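Open Day at Ridero: One Humanoid, Two Technicians and a Great Many Sleeves

Oct 2, 2024

I have been to enough robotics open days to know how they go. You get a lanyard, a coffee, a video with drums in it, and then a robot picks up an apple. So when the invitation came from Ridero, which runs a small service shop in Plurnham and looks after other people's humanoids for a monthly fee, I nearly let it pass. What changed my mind was one line on the program: "Maintenance walk-through, hands and covers." No apple.

Ridero has the upper floor of a former carpet wholesaler, and the offices still have the samples down. The shop proper takes up the two big rooms at the back. Visitors were let in by groups, and mine was the second of the morning. We got the video first, of course. It had drums.

The pitch, in short: a humanoid sold to a hotel or a showroom is a machine with a lot of small joints in its hands, and the hands are what wears. Ridero sells a service plan that covers cleaning, adjustment, replacement of fingers and fingertips, and the washing of what they call soft covers, meaning the knitted clothing the robot wears over its arms and legs. The unit they demonstrated on belongs to a plan they call Gomon. The larger plan, Qudah, adds a loan machine while yours is away. I asked what the loan machine costs if you are on Gomon and need one anyway. I was told it depends. I asked what it depends on and was handed a leaflet, which did not say.

I will give them this: the walk-through was a real one. It ran over time, things went slightly wrong, and the two technicians talked to each other more than to us.

How the station is set up

The service station is plainer than I expected. There is a stand that holds the robot under the arms so the feet can carry weight or hang free, a rolling cart with drawers, a bench with a lamp and a magnifier, and a laptop on a shelf. The technicians keep the tools they use most in a canvas roll on the cart: small hex drivers, a torque driver set for the finger screws, tweezers, brushes, lint-free wipes and a roll of low-tack tape.

The tape turned out to be the thing I was most interested in. Each screw that comes out of a finger goes onto a strip of it, sticky side up, in the order it was removed, and the strip gets a pen mark for the finger it came from. The leaflet talks about a "digital parts record." I didn't see one in use. I saw tape, and the tape worked fine.

A job starts with the log. The unit on the stand had 3,861 grip cycles on its current right hand since the last time it was opened up. I asked whether that was a lot. One technician said no and the other said it depended on what it had been gripping. The log counts a closed hand as a closed hand, whether it is holding a room key or a suitcase. For a company that sells maintenance by the cycle count, that struck me as a pretty big hole. They agreed it wasn't ideal. A newer version is supposed to weigh the cycles by motor current. When I asked for a date I got April, with no great conviction.

Power down, sleeves up

The order of work goes like this. The robot is brought to its rest posture and the arms are lowered until the hands hang. Then the motors are switched off from the laptop, and the main power at the back. One technician holds the forearm while the other hits the switch, as an unpowered arm can drop the last inch or two. They both did this without discussing it, which I took as a sign that it has dropped on someone.

After that comes the cover. The cuffs are ribbed and tight, and they have to be, or the sleeve rides up and the wrist shows. Tight cuffs also collect lint. The first thing the technician did was roll the cuff back on itself, and there was a gray ring of fluff underneath it that you could have knitted another cuff from. This is the part of the job that no brochure mentions. According to Ridero, lint from the cover is the most common thing they find in a finger joint. The clothing is there to make the machine look finished and keep people's fingers out of the wrist, and then it sheds into the hand.

I asked the obvious question, which is why not use a cover that doesn't shed. The smooth fabrics slide down, they said, and the coated ones trap heat. Customers also like the knit. So the knit stays, and Ridero sells the plan that deals with it. Draw your own conclusions. I drew mine.

The hand

The fingers have a metal upper segment, a hinge with a small pin, and a dark tip that does the gripping. The technician works one finger at a time, from the outside in. He flexes it by hand and feels for a catch. If it moves freely he brushes out the hinge, wipes the tip and goes on. If it catches, the pin comes out.

On our robot the middle finger caught. It wasn't dramatic, a small hitch at the same place each time, and several people in my group couldn't feel it when they were invited to try. I could. The pin was driven out with a punch, wiped, looked at under the magnifier and put back. The hitch was still there. Out it came again. This time a thread came with it, wound around the shoulder of the pin so closely that it had passed for part of the metal. With the thread gone the finger moved as it should, and the technician said something under his breath that I appreciated more than the video.

The fingertips are judged by eye and by thumbnail. If the surface has gone shiny, or the nail leaves no mark, the tip is replaced. I would have liked something firmer than that from a company that charges what Ridero charges, and I said so. The reply was that a gauge exists, that it costs more than a box of tips, and that the thumbnail has never been wrong. I doubt "never." I don't doubt the price of the gauge. 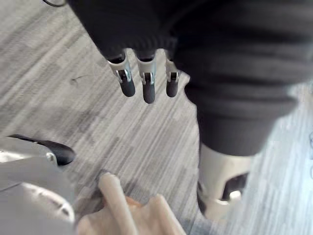

Reading time: 7 minutes

From low down, the machine looks a good deal less like a person than it does across a room. Dark knit with a ribbed cuff, jointed metal fingers hanging out of it with black tips, and a pale shoe of a foot down on the striped carpet. I'd recommend that any buyer crouch down and look up the sleeve before signing. It's where the maintenance is.

The carpet deserves a word, because it came up in the questions. A woman behind me ran a showroom and wanted to know if the pile was bad for the feet. The answer was that short, dense carpet is all right and loose pile is a nuisance, and that fibers get into the ankle covers the same way sleeve lint gets into the fingers. The feet are checked every 31 days on either plan. Between visits the customer is supposed to wipe them down and look for anything caught in the openings. I asked how many customers do. There was a silence, and then some laughter from the bench.

Putting it back together

Reassembly took longer than taking it apart, mainly on account of the cuff. It has to be rolled down evenly, with the seam facing the body, or it twists when the wrist turns and pulls on the back of the hand. The technician did it, checked it, didn't like it and did it over. The finger screws had gone back in before that, read off the tape strip, each one with the torque driver until it clicked.

Then power on, motors on, and a slow opening and closing of the hand with nobody's fingers near it. The laptop draws a line for each joint. A clean joint gives a smooth hump and a dirty one gives a hump with a tooth in it. They had saved the line from before the job, and the tooth in the middle finger was plain to see. The new line was smooth. It was the most convincing thing I saw all day, and it was on a laptop shelf at an angle where half the group couldn't see it. If Ridero wants some advice for the next open day, put that on the big screen and drop the drums.

What I'm still not sold on

The work is careful. I'd let these two look after any machine of mine. My trouble is with the arithmetic. Six service visits a year come with Gomon, and the job we watched occupied two skilled people for most of a morning, for one hand and one sleeve. Nobody would put a figure on what that costs per hour the robot spends doing something useful. The hotel customer they like to mention has its unit greeting guests in the lobby. I wanted to know what it does besides greet, and heard that it also points toward the elevators.

I also asked what share of visits are for faults and what share are routine. That number is "being compiled." It was being compiled at the spring event as well, according to a man from a rental company who had been to both.

Practical notes, if you plan to go to the next one. Parking is behind the building and fills early. The back rooms are warm, so leave your coat downstairs. Take the second or third group, when the technicians have stopped worrying about the visitors and gone back to arguing about cuffs. The leaflet on the plans is worth picking up for the table on the last page, which lists the parts not covered. Read it slowly – covers are covered, but cuffs are a separate line.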